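Bras de table : « on vend une heure de mise en route, pas un robot »

Coltel loue des bras robotisés depuis le printemps. Offre courte, au mois, avec l'installation comprise. On a voulu savoir ce que le client reçoit vraiment. Entretien dans les locaux de Nundetham, un lundi, café tiède, avec le responsable de l'offre -- qui préfère que son nom ne sorte pas, la grille tarifaire étant encore en discussion.

D'abord le contenu. Un bras, une pince, deux caméras, le logiciel Gorkano, et le « plan de travail » : un rouleau de papier, du ruban adhésif, une poignée d'objets ordinaires. Ça fait sourire à côté du prix du bras. Lui, pas du tout. « Le papier, c'est ce qu'on nous rachète le plus. Les gens croient qu'il faut une table spéciale, un marquage laser. Non. Du kraft, du ruban bleu, et tout le monde parle de la même case. »

Les exercices de départ tournent autour du petit déjeuner. Pain, assiette, planche, plateau. Pourquoi le pain ? « Parce que c'est pénible. Une tranche, ça s'écrase, ça s'effrite, ça n'a jamais la même forme. Un cube en plastique, n'importe quel bras le prend. On préfère que le client voie tout de suite où sont les difficultés, sinon il nous rappelle fâché au bout d'un mois. »

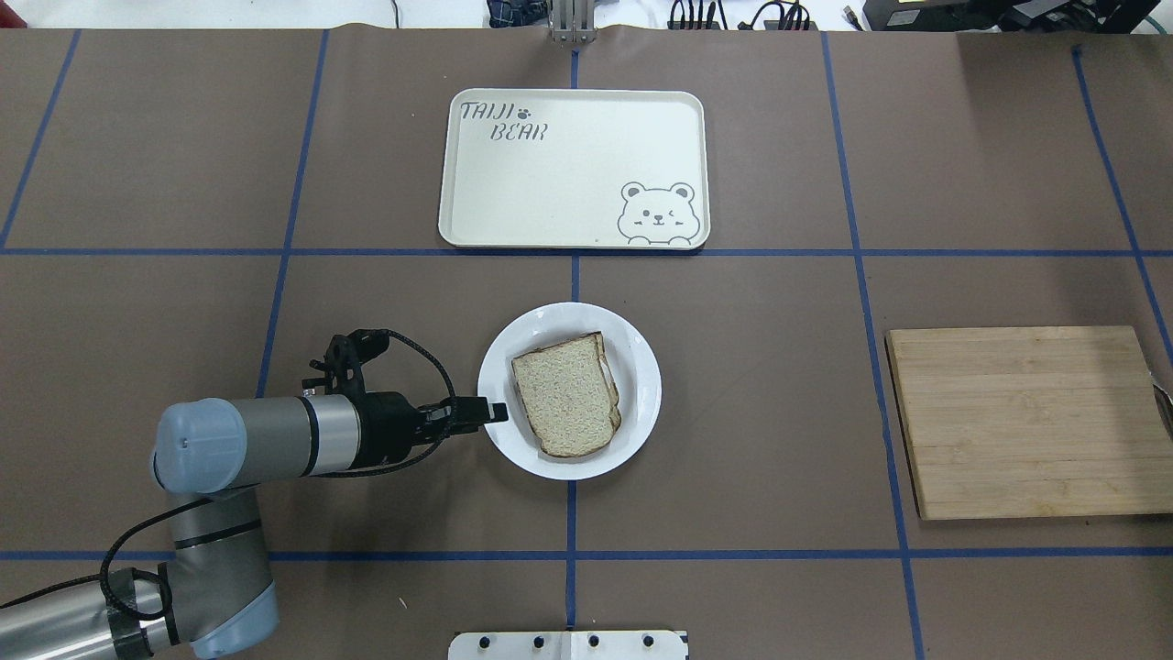
La pince au bord de l'assiette, exercice « pain » du kit Coltel.

Sur la prise en main il est plus bavard. Une journée de formation, pas plus, pour deux personnes. Le matin, sécurité et calibration. L'après-midi on guide le bras et on enregistre. Gorkano demande 50 démonstrations par tâche avant de proposer un premier modèle. « Cinquante, c'est une demi-journée si on est concentré. Après 100 on voit rarement un gros écart, sauf si on change les objets de place exprès. Et il faut le faire ! Les clients ne le font pas. Ils remettent l'assiette pile au même endroit et ensuite ils s'étonnent. »

Et les pannes ? Petit silence. Les câbles, surtout. Celui de la pince fatigue vite si on fait tourner le poignet toujours dans le même sens. Coltel en glisse maintenant un de rechange dans la caisse, sans supplément. Le reste se règle par téléphone, délai annoncé : le jour même si l'appel arrive avant 16 heures. Deux utilisateurs joints de notre côté confirment à peu près. Un troisième parle plutôt du lendemain, « mais ils rappelent toujours ».

Vient la question des caméras. Une en hauteur, qui voit toute la table, et une au poignet. C'est la seconde qui déroute les débutants, dit-il. Tout y est penché, ça bouge avec le bras, on perd le haut et le bas.

« Le premier réflexe c'est de vouloir redresser l'image. On leur dit de laisser. Le modèle s'en fiche, du moment que la caméra n'a pas bougé sur son support entre deux séances. Par contre si elle a pris un coup, on recommence la calibration, et là oui, ça râle. »

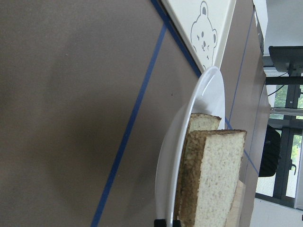 Autre point qui fâche, la lumière. Une fenêtre derrière la table et les réglages du matin ne valent plus grand-chose en fin de journée. Le manuel recommande un store. Lui est plus nuancé : « Si vous allez travailler avec une fenêtre, enregistrez avec la fenêtre. À des heures différentes. Le store c'est bien pour la démo commerciale. » Il rit, puis demande si on va garder la phrase. On la garde.

Côté concurrence, il cite Iturra de lui-même. Matériel plus cher, logiciel plus fermé, une meilleure pince à son avis. « Sur les objets mous ils sont devant nous, je ne vais pas raconter d'histoires. Sur le délai d'installation on est devant. » Coltel annonce 7 jours ouvrés entre la signature et la première séance. Iturra ne nous a pas répondu sur ce point, on complétera si ça vient.

Pour qui, alors ? Écoles d'ingénieurs, petits labos, quelques cuisines centrales qui regardent sans acheter. Ces dernières posent toujours la même question : quand est-ce que ça prépare un plateau complet ? Réponse prudente. « Je ne donne pas de date. Poser une tranche sur une assiette, on sait l'apprendre au bras. Enchaîner tout un service, avec des gens autour, non, pas avec cette offre-là. Celui qui veut ça, je lui dis d'attendre. »

Reste l'engagement. Trois mois minimum, résiliable ensuite d'un mois sur l'autre, retour du matériel à la charge du client. Ce dernier point est écrit petit dans le contrat, on lui fait remarquer. Il note. « C'est vrai que c'est petit. » Une nouvelle version du document est prévue en septembre, avec les options de pince et le tarif du second poste.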